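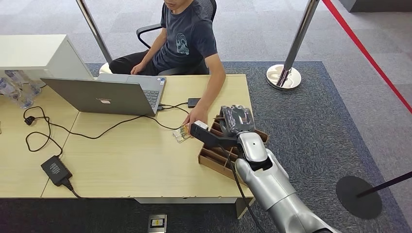 Speaker notes: working rules for shared desks
Hala Haddad, Balport session, second half

Slide 1. Title. Say who the talk is for: people who write the cell procedure and people who have to sit next to the arm. Skip the company history.

Slide 2. Scope. Tabletop handover and sorting, one arm, one seated person. Mobile bases are out of scope — Rizk covers those after the break.

Slide 3. Hands. The rule is written for the gripper, so read it that way. While a person's hand is near the part, the fingers hold position. Motion resumes on a spoken or pressed confirmation, never on a timer. The Wistano draft allowed a timer of 2000 ms. We took it out.

Slide 4. Cables. Two checks before power-up:
Wrist cable has slack through the full reach and cannot catch the desk edge.
Chargers and adapters are routed away from the swept area. A laptop lead counts. So does a phone lead.

Slide 5. Loose items. Phones, bottles and trays each get a fixed place, marked on the layout sheet. If an item moves, the sheet is updated before the next run.

Slide 6. Barriers. Rope and posts tell visitors where to stop. They are not a safeguard and must not be entered as one in the risk assessment. Expect a question here. Refer to clause 2 of the Zernia procedure.

Slide 7. Logging. Every stop gets an entry with a run number, the operator's initials and the cause. Show run 1142 as the worked case: cause field left blank, entry sent back, corrected the same shift.

Slide 8. Questions. Leave the cable checks on screen. Handouts are by the door.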